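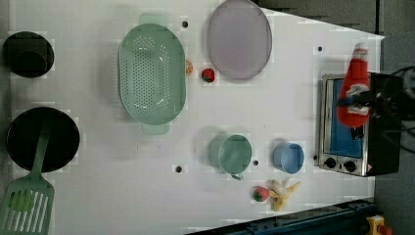 4. Descaling the Drustard kettle

Do this when the light by the handle goes amber, or every 8 weeks if the water's hard where you are. Clutenley water is very hard so don't wait for the light.

4.1 Unplug at the wall. Let it cool right down.
4.2 Take out the spout filter - pull up, not towards you. Rinse under the tap.
4.3 Fill to the lower mark with cold water. Add 2 sachets of Kaimal descaler. Lid open.
4.4 Plug in, hold the switch down for 3 seconds. Light blinks. It warms the water but won't boil it.
4.5 Leave till the blinking stops. Fizzing is normal.
4.6 Unplug, pour away down the sink, slowly.
4.7 Fill with fresh water, boil, tip out. Do that three times. Filter back in before teh last one.

CAUTION - never put the base in water. Wipe with a damp cloth only.

CAUTION - no bleach, and don't mix descaler with anything else. Open a window.

Note: vinegar works but the smell hangs about and it can mark the seal. Lemon juice is too weak for thick scale.

Note: if the light stays amber after rinsing, hold the switch again until it clicks off. Older Prallholm bases dont have the reset, ignore the light on those.

Spare filters and lid seals: ask Divya Chettiar at the parts desk, mornings only. Have the number from under the base ready. Changes to this section go to Bindu Iyer.

5. Changing the lid seal - see over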